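4.2 Does contrast explain why small things get found?

Advice on lost household items nearly always comes down to surfaces. Keep the table plain, buy the key ring in a bright color, put a mat by the door. The advice is so familiar that it is rarely tested, and the few papers that do test it tend to use search tasks that would flatter almost any bright object. The Kekeck survey, for instance, asked people to find one item that they had been told was there, on a surface that they had been told to look at. Under those terms, a fast result tells us little about keys.

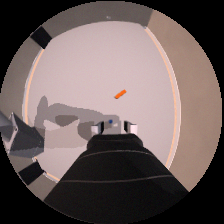 Section 4.2 · 3 min read

Figure 3. A small orange block on a plain, pale tabletop: high contrast, one target.

Our doubts are mostly about what people do before they look at any surface. In the Flarkstead diaries, 183 households wrote down each item they lost over 11 weeks, where they looked first, and where it was in the end. Some 80 percent of the first places searched were the wrong room. A person standing in the kitchen gains nothing from the color of a key ring that is in the hall. Any effect of contrast has to be found in what is left, and the share that is left is small.

It could be argued that diary keepers leave out the easy finds. An item spotted at a glance hardly feels lost, so it never gets written down, and the diaries would then be full of hard cases. We take this seriously. Natnael Tefera, who coded the diaries, went back to the entries from February, when the instructions had been changed to ask for "anything you had to look for, however briefly." More short searches were reported, as one would hope, but bright items were no more common among them than among the long ones. The test is a weak one – color was left to the diary keeper to describe, and many did not bother – and we would not rest much on it.

The Wastimis group has reported a larger effect for color, and their paper is often cited in support of bright tags. We were not able to see how they separated color from newness. A tag bought last week is bright, but its owner has also just spent money on the problem and is probably being more careful about where things are put down. Until someone gives out dull tags as well as bright ones, the two accounts cannot be told apart. 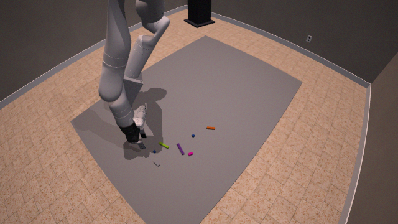

Mats and trays raise a different problem. Fan's model treats them as a background only: a dark mat makes a pale item stand out, and so the item is found sooner. We think this gets the order of events wrong. A mat is also a place, and people return to places out of habit. When small objects lie scattered on a dark gray mat over a tan tiled floor, as in Figure 4, the edge of the mat tells the searcher where to stop looking, whatever color the objects happen to be. Seventeen-page arguments about luminance seem beside the point if a chalk line would do the same job. The diaries cannot settle this, as they did not ask about mats directly, and entries that mention one do so in passing ("on the mat again").

We therefore treat contrast as a minor factor in what follows and leave it out of the main model. Readers who disagree can find the version with color included in Appendix B, where the two sets of estimates are given side by side.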